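Arkum Community Help
Data Collection > Handling Tasks

Crumbs on the work surface during food episodes: discard or keep?

Ghazala Rind
Posted 2026-10-11

Our laboratory is recording demonstrations in which a two-finger gripper picks up strips of bread and places them inside a foam enclosure. We have completed 183 episodes. Debris builds up on the cutting mat as a session proceeds, and the later recordings differ visibly from the early ones. Should the later episodes be removed before training, or may they remain in the set?

Mohsin Mohmand
Clean the mat every time. We do.

Bushra Arain
I would advise against removing them. A policy trained only on a clean surface may perform poorly once the surface is no longer clean. Our group at Osar clears the mat after every seven episodes and records the state of the surface in the notes for each one. Episodes in which the bread breaks are kept under a separate label. Please also confirm that the grip force setting did not change between sessions, as this has caused us more difficulty than crumbs.

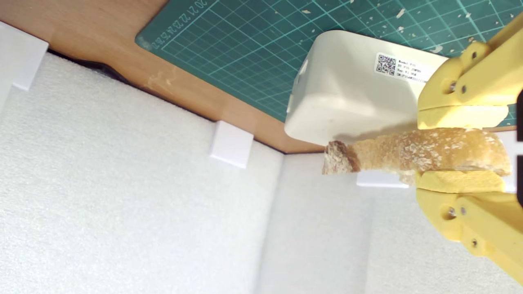 Filed under: Deformable and Food Items

Uchenna Ogunleye
I agree with the reply from Bushra Arain, with one addition. Where the strip is held level between the pads and the darker crust end points away from the gripper, the grasp point should be noted along with the surface condition. We hold back four episodes from each session for testing, and at least one of them should show a littered mat.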